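Notebook, shelf tidying
8th June, posted by Melquiades Xolalpa
Print this entry | E-mail this entry

Right, the new Trenderach policy is finally loaded! It took most of the morning to get it going (my fault, I'd left the old joint limits in the config and couldn't work out why the wrist kept sulking). It's trained on 817 demos, 200 of them the new ones Ming-te Kong did in April with the slower hand speed, and I do think you can feel the difference in how it comes in over a target.
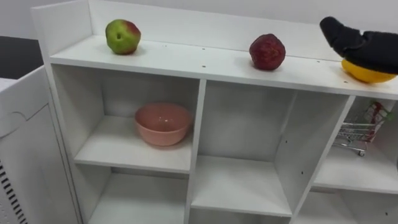
What I wanted from today was a fair test of the relabelling trick, where we go back over each demo and rewrite the instruction according to what got moved. Same prompts for both policies, 12 tries each, no nudging from me. I'm keeping the top board as the main test area, with the green apple at the left as the landmark, so "put it to the right of the apple" means something we can all agree on. Having a second, redder fruit up there as well makes the wording matter, and I rather like that. Ming-te would have me say "the green one" every time, but then we'd never learn anything about vague prompts!

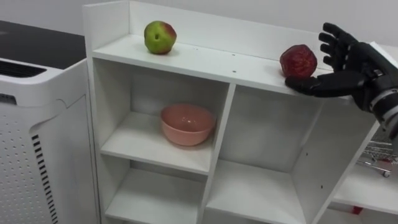

Does relabelling help if the demo was a bad one to start with? Only up to a point: it mends a wrong instruction, but a clumsy reach stays a clumsy reach, so we still throw the worst ones out by hand.

Other bits. The Zatum logger dropped its clock again, so line things up by step number, please, and don't trust the timestamps. I've put the prompts in the Akwood folder with the spellings left exactly as typed. Still want to try kneeling starts against standing ones, as the low cubbies are a different job altogether.

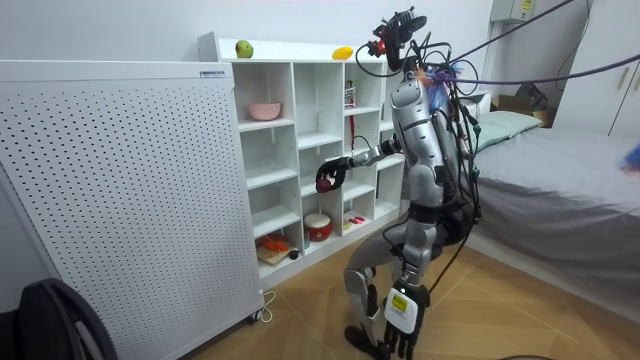
Kneeling at the cubbies, red ball in hand.

Contact: Melquiades Xolalpa | Copyright Yu workshop notebooks | Back to top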